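The gripper question, part two

When I left off in September I had promised a proper comparison, with a table. I have since made the table and deleted it, so you are getting paragraphs.

To recap for anyone who skipped part one, which going by the visitor numbers is most of you: we have a white arm that has to take small parts off a cloth and small cartons out of bigger cartons, and we are deciding what to put on the end of it. The candidates are the Hernico two-finger, which is black and heavy and costs what a used car does, and the Closside, also two-finger, also black, lighter, and sold with a manual that appears to have been translated by way of several other languages. There was a third, a suction thing from Nendent, but it went back in its box on the first afternoon. Suction is lovely on glossy card. On anything with a torn edge it makes a noise like a disappointed uncle and lets go.

The test is dull on purpose. Each gripper gets 200 picks of small plastic pieces and then as many cartons as we can face before lunch. I write down what happened in a notebook, Karthikeyan Devadiga writes down what happened in a spreadsheet, and at the end we argue about why they differ. He started the week thinking the Hernico would walk it. I started the week thinking the same but saying the opposite, so that one of us would be right.

Small pieces first. The Hernico dropped 2 out of 200, both from bad approaches that were my fault, as I'd typed the table height in wrong. The Closside dropped 64. That sounds like the end of the story and for an hour or so I treated it as such, and went off to make tea in a superior manner. Then Karthikeyan noticed that nearly all the drops came from the same habit. The Closside closes a little quicker on one side than the other, so a thin part gets nudged before it gets held. Slow the last bit of the close right down and it behaves. We ran the 200 again at the lower speed and I stopped being superior.

What slowing down costs you is time, obviously, and whether you mind depends on what you're paid to do. I mind quite a lot. I stood there for every one of those picks with a mug going cold, watching two fingers come together at the pace of a lift in an old hotel.

The cloth deserves a word. On a bare table the fingertips skid when they touch down, and small parts ping off across the floor, where they can stay lost for weeks. With cloth under them you get a bit of give. Clip it down properly, though. On our first go I didn't bother, and the Hernico picked up a part, a pinch of cloth and by extension everything else on the table.

Cartons are where I changed my mind, then changed it back. A small carton in good condition is easy for anything. A carton that has been opened and shut a few times is a different animal, with flaps going in all directions and one wall softer than the others. Grip it hard enough to be sure and you crush it. Grip it gently and it swings.

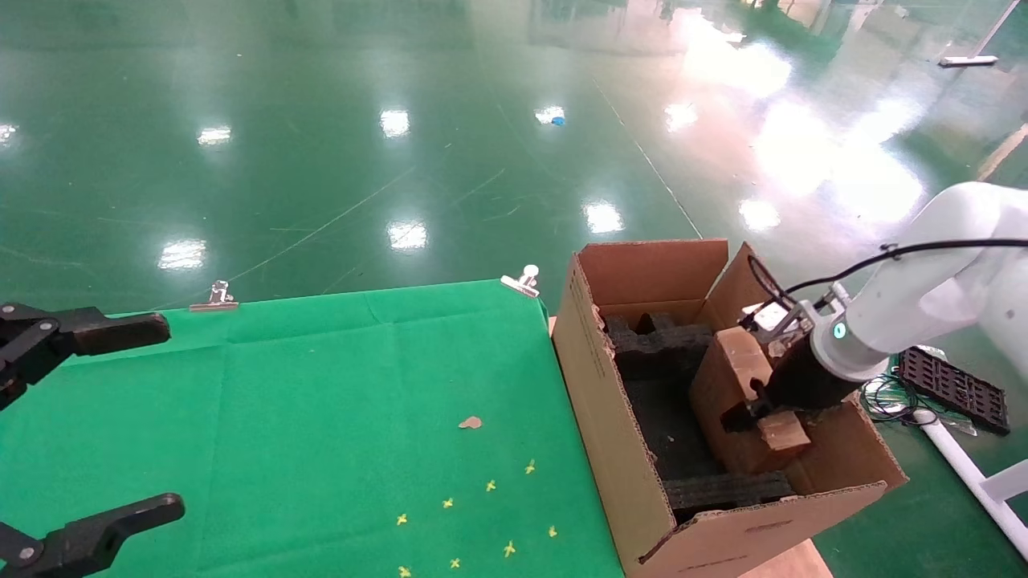
The force setting on the Hernico goes up in steps, and there is a step missing exactly where I want one. Too soft, then too firm. I wrote to their support people about it and was given ticket number 603 and a link to the page I had been reading when I wrote to them. The Closside lets you type in whatever number you like, including some it really ought to refuse, and for tired cardboard that turned out to be worth more than I'd have guessed. It held a carton by one sagging wall and didn't leave so much as a dent.

The controller is a separate moan. We're using the Palaniappan one for both, and it drops its connection to the gripper if you leave it alone through a tea break. It then reports that everything is fine. Restarting takes long enough to make another tea, so you can see the danger.

So, where I've got to: Hernico for parts, Closside for boxes, and no budget for two grippers. Karthikeyan wants to try softer fingertips on the Hernico before we decide anything. They've been ordered. I'll do a part three when they turn up, possibly with a table.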